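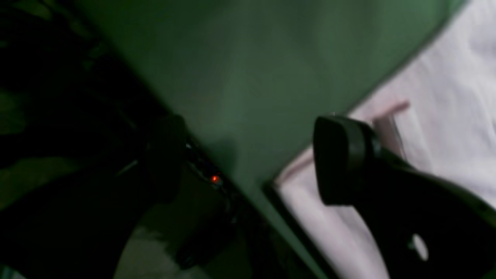 Recording your first cloth demo is the fun part of setting up Burnater, so clear yourself an hour and enjoy it! You'll guide the arm with the hand controller while the wrist view plays on your screen. Get used to judging position from the fingertips: with the gripper open and one pad sitting just over the seam where the white cloth meets the green surface, you have a great edge to line up on.

1. Open the Kettani panel and choose New Task. Type a short name, such as "fold left."
2. Squeeze the controller trigger slowly, then let go. Both fingers should follow your hand smoothly.
3. Press Record and wait for the beep.
4. Bring the arm in over the cloth edge, lower it, close the fingers and make your fold.
5. Open the fingers, lift clear and press Stop.
6. Rumple the cloth a new way and go again. Plan on 50 demos per task.

Note: Slow, steady moves teach best. A demo can run up to 325 seconds.

Caution: Keep your free hand out of the arm's reach while Record is on. If the arm pushes into the table, release the grip button and it will hold still.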